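Sunday, Wornport bench notes, hand-held grippers

Comparing finger pads on the hand-held units before we commit to a set. Candidates are the Louro pads and the older Skereo ones. Same body and linkage for both, pads swapped between blocks. Task is pick from an open box, soft target, two units running.

Louro block first. 11 attempts, 9 clean. Both misses were the same fault: pads closed on pile only, no body behind it, and the target slid out on lift. Closing 2 mm lower fixed it on the repeat, but that puts the tips close to the box liner. 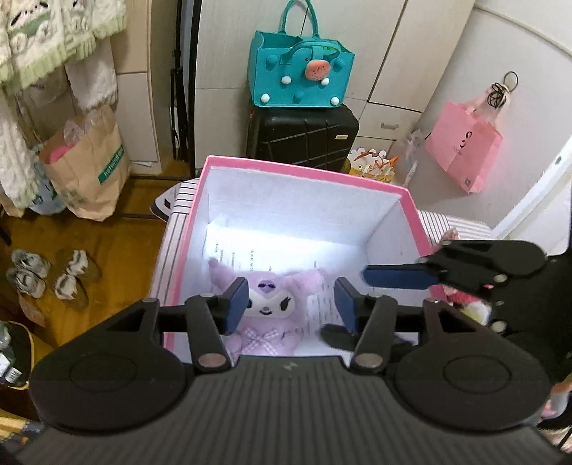 Left pad blocks part of the target in the wrist view at this approach angle. Tilting the unit back a little clears it but costs reach at the far wall. Leaving the angle alone for now and logging it as a view problem - separate from the pad question.

Skereo block: pads are stiffer and open slower on the return spring. Trigger force at full close read 61 N, high for long sessions. Pivot screws on the second unit backed out partway through, retightened, attempts before that not counted.

To do:
Rerun Skereo with thread lock on the pivots
Ask Cakstead if the Louro pads come in a shorter length
Recheck zero on the width encoder, drifted between blocks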